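Status: still a draft, last tidied in February. If you're from the linen room and somebody has sent you this link, skip down to "What changes for us", that's the bit with your name on it.

# ukenach-towels

I look after the folding data for Ukenach, the two-armed towel folding project at the Isham laundry. The code lives in a separate repo (`jomura`) and I didn't write much of it, so please don't ask me about the motor drivers! What I can tell you about is the recordings, how they're labelled, and how all this is landing with the people who fold for a living. I was one of them for 12 years, and I still do a morning on the tables when we're short.

## What's in here

- 1000 recorded folds, both arms, one towel per recording
- three camera views for most of them – one looking down on the table, one on each wrist
- a short text note per fold, written by whoever was on the bench
- `bad/`, which holds 49 folds I pulled out and didn't have the heart to delete

The notes are uneven. Some folks wrote "ok" 100 times in a row and some wrote me a paragraph about corners. I've left the spelling as it came, colour and grey and all the rest of it, so normalize before you search.

## Labels

Each fold gets one of these:

| label | meaning |
|---|---|
| `clean` | would go on the shelf as is |
| `refold` | a person would shake it out and start over |
| `partial` | recording stops before the last fold |
| `unsure` | two of us looked and couldn't agree |

The `unsure` pile is bigger than I'd like. Neema Sang and I had a proper argument about what counts as square. She folds for the hotel trade and wants the edges hidden, and I came up through the hospital side where you just want it to stack. In the end we kept both our answers, and you'll find them in `label_a` and `label_b`. Mine is `a`. If you're training on this, please don't average the two and call it a day, pick the customer you're folding for and use that column.

## Known problems

Striped towels are over-represented. They were what we had in the bin that month, and the stripes make it pretty easy for a person to see whether a fold has gone crooked, so everybody kept reaching for them. Plain white on plain white is much harder to judge from the wrist views and there isn't enough of it.

Marks and discolouration aren't labelled at all. On the line a person pulls a stained towel without even thinking about it, and nothing in this set teaches that. I've asked for a `stain` column in the next round – it'll mean going back through everything by hand, so bring snacks.

Wrist views get blocked by the fingers a lot. Use the table view to check what the towel is up to if you can't tell.

Oh, and the file numbering skips. I renamed a folder halfway through and by the time I noticed, the notes were already pointing at the new names. Sorry! Go by `index.csv` and ignore the file names.

## A few from the set

Striped towels, two arms, black table. 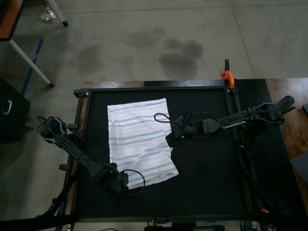
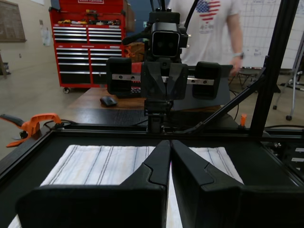
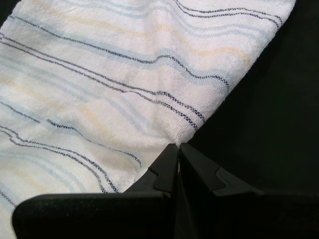
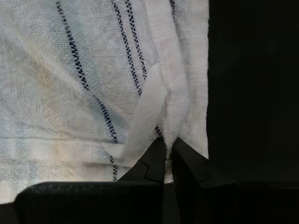
## What changes for us

Okay, linen room people, hello. I wrote this part after the lunch meeting because I kept getting the same questions at the kettle.

The plan is for the bench to take bath towels on the afternoon run and nothing else. Fitted sheets stay with us, so do gowns, so does anything with ties. The hours on the roster aren't being cut this year, and I have that in an email from the Ndung'u office, which I'm happy to forward to anyone who wants it in writing (I wanted it in writing).

What does change is the kind of work. There'll be more sorting at the front and more checking at the back, and checking is harder on the eyes than folding, easier on the shoulders. A couple of you have told me folding is the part of the day where you get to chat, and I've passed that on. I don't have an answer yet. Neema's suggestion is to put the checking table where the folding table is now, so people still face each other, and I think that's a good one.

Bench shifts are paid at the same rate plus the training top-up. You can try it once and say no thanks.

## TODO

- `stain` column
- more plain white, please
- write up how to tell `partial` from `refold`
- ask if the notes can be dictated, typing with lotion on your hands is miserable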